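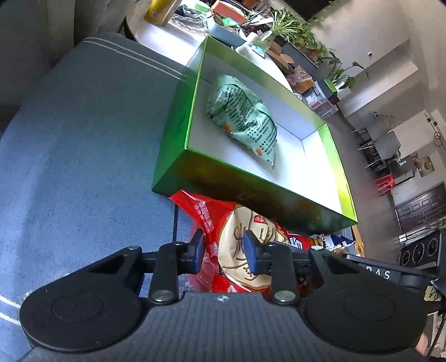
4.2 Collection with the hand-held unit

The Zosix kit was supplied to the Plidthorpe site in March and was assessed over 17 working sessions. The supplier offers it as a complete service, with the hand-held gripper, the recording software and a first round of data checking included in the price. Our review deals with the first two only.

Figure 3. The hand-held gripper during the packing task, with a red snack package between its blue-padded fingers and the open green box on the floor.

Operators were asked to move packaged food between the floor and an open box. They recorded 354 attempts, of which 21 were set aside before analysis under the rules given in Section 3. Soft packets took longer to grasp than rigid cartons, and most operators slowed down when working close to the side of a box. The cable was the most common complaint — it limited reach in the smaller rooms.

Training followed the Deden protocol without change. The policy was then run on the fixed arm described by Rahman, using 205 of the accepted recordings. Results for the remaining recordings, which cover household items other than food, are reported in Section 4.3.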